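Vindurgate: resultados e navegação de rally-raid

Um conjunto de dados para quem adora ralis de deserto e gosta de vasculhar tempos parciais até de madrugada! Reunimos as classificações de 9 edições do rali Jitaru, com mais de 1.000 registos de especiais em motos, automóveis, quads e camiões.

O que contém

etapas.csv — distância cronometrada, ligação e tipo de piso de cada etapa
tempos.csv — um registo por concorrente e especial, com penalizações à parte
pilotos.csv — nome, categoria, equipa e edições disputadas
notas/ — caderno de navegação transcrito, com rumos e perigos

Os tempos estão em segundos. As penalizações nunca vêm somadas, por isso dá para refazer a classificação geral com e sem elas (experimentem na categoria de motos, muda imenso!).

A pasta extras/ traz ainda os ficheiros do visualizador Grorkia, que lê as notas.
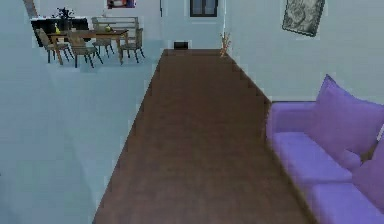
Como usar

Descomprimam o arquivo e comecem por etapas.csv. A chave comum é id_etapa, igual em todas as tabelas. Quem usar folha de cálculo deve escolher UTF-8 na importação, ou os acentos ficam estragados.

Falhas conhecidas

Faltam os parciais de 4 especiais neutralizadas por tempestade de areia. Alguns camiões mudaram de dorsal a meio da prova — usem id_piloto, nunca o dorsal.

Créditos

Rainer Sauerland transcreveu os cadernos e Domnica Ene conferiu os tempos das motos. A próxima versão sai em outubro, já com a categoria Rultard para veículos clássicos. Correções são muito bem-vindas, de preferência com o id_etapa na mensagem.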